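Neltano forum – Help with accounts and coins

Bought a coin pack but the balance did not change

Posted by greser_plays

Hello everybody. I play draughts and backgammon on Neltano since last summer and I never had a problem with payments until now. In the evening, at 21:40, I bought the pack of 531 coins in the July sale. The bank shows the money is gone, but my balance is still 175. I logged out and in again, and I also tried with my phone. The sale ends soon and I do not want to pay twice. Has anyone had the same, and how long should I wait before I write to support?
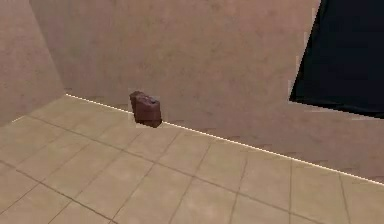
My second problem may be connected, I am not sure. I have also a few coins in Kalla, the room puzzle game which uses the same wallet, and there the balance is even older, it shows what I had in spring. I opened the plain room with the tiled floor, where the small reddish-brown canister stands against the back wall, and the shop button in the menu was grey. In the other rooms it is grey too. Does this mean my whole wallet is locked, or only the shop?

Replies (3)

Bednárik

Your wallet is most probably not locked. When it is locked you get a red line under your user name and you cannot join any table with a stake. A grey shop button means only that a payment is still open.

What I would do:
Go to Profile, then Wallet, then Pending. If the pack is in the list, wait until the next morning. Mine came after 16 hours, in the previous sale.
If the list is empty, write to support and send them the order number from the e-mail, not the one from the bank. They are two different numbers and I lost two days with this.
Please do not press Buy again while something is pending. The second payment will go through as well, and the refund is slow – I had to ask for it twice.

The old balance in Kalla is normal. It is refreshed only when you finish a room, so it can stay wrong for months if you just look around.

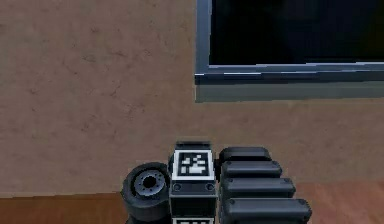

Kalla: dark mechanical hand in front of the beige wall

tobaccotin

same here, just wait. I have 1,898 coins and nothing to spend them on anyway

greser_plays

Thank you both. The pack was in Pending, exactly as Bednárik wrote, and this morning the coins are there. In Kalla I still see the old number, I will finish a room at the weekend and check again.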